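The Orange Thing

By April the Perklow canteen in Skesovville had stopped hiring breakfast cooks and started hiring hands. That was the word in the advertisement. I had been a breakfast cook for 21 years and I owned two hands, so I applied for my own job and got it.

The new kitchen was upstairs and looked like a place where you'd have a mole removed. They gave me a gripper to hold and a number, 2903, which was also my locker. I would pick things up with the gripper, the system would learn from me, and by fall the Handeo line would serve breakfast to all 4 buildings without anyone having to say good morning.

My first assignment was the orange thing.

"What is it?" I asked.

"Item 10," said the trainer.

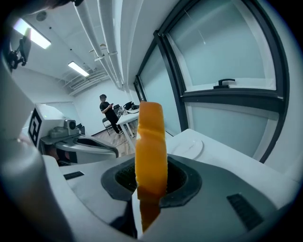
Item 10, with plate.

I have plated hash for men who had been awake for two days. I have flipped eggs during a fire drill. I had never before been asked to move Item 10 to a plate as if I meant it.

"You're hesitating," the trainer said. "It'll learn to hesitate."

So I stopped hesitating. Then I was too fast, and it would learn to be rude. Then I was humming, which was fine, the system didn't have ears, but the trainer did.

At lunch I called my sister in Srithong and told her I was teaching a machine to make breakfast.

"Is it any good?"

"It's better than you were," I said. She had lasted one summer at the grill and still claimed it was the grill's fault.

After lunch they moved me up to bread. I felt I had been promoted. Bread I understood. You hold it like something that could be hurt – firm at the crust, easy everywhere else – and I told the trainer so, and the trainer typed for a long time.

"How firm?"

"Firm."

"Is there a number for that?"

I said there wasn't. The trainer looked at me with real sympathy and typed something short.

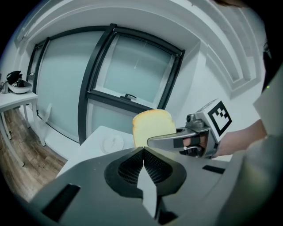 Fiction | By the night-shift columnist, Perklow Staff Reader

I did bread until a quarter to five. Slice, plate, back again. Somewhere in the afternoon I caught myself turning the crust toward the window side, the way I always had downstairs, so that a person coming along the counter would get the good edge first. There was no counter up here. I kept doing it.

"Is that part of the task?" asked the trainer.

"Yes," I said.

It went into the instructions. In the fall the line opened, and I went down on my own time to see it. The machine took a slice, paused as if it had heard someone come in, and gave the bread a small turn toward the window.

I said good morning to it. Then I got in line for toast.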